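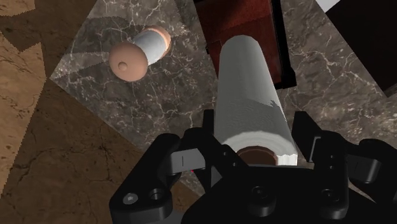 Sodley Household Goods Price List: data card

Version 2, released Mon 7 April. Maintained by the Amel data desk.

Contents

The set holds shelf prices for 614 household items sold in Sodley: paper goods, cleaning sprays, cookware and small storage. Each row is one item at one store in one week. Prices are in local currency, before any loyalty discount.

Fields

item_id - stable across versions
store_code - nine stores, coded 1 to 9
pack_size - as printed on the label
unit_price - shelf price divided by pack size
promo - 1 if a sale tag was present, otherwise 0

Collection

Prices were copied from shelf labels and entered through the Peng form. Entries that differed from the previous week by more than half were checked against a second label. Missing weeks are left blank and are not filled in.

Known issues

Store 4 changed its label format in February. Pack sizes from before the change were converted by hand. Paper towels are priced per sheet where the sheet count is printed and per roll elsewhere, so the two groups should not be pooled. Multi-surface sprays and their refills share a category code. 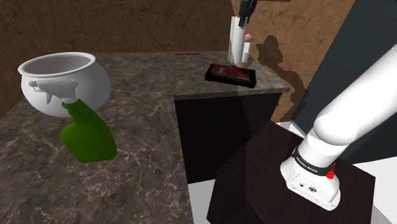
Drustico asked whether refills could have a category of their own, as the shared code pulls the average spray price down. The split is planned for version 3. Until then, filter on pack_size above 1000 ml, which catches most refills.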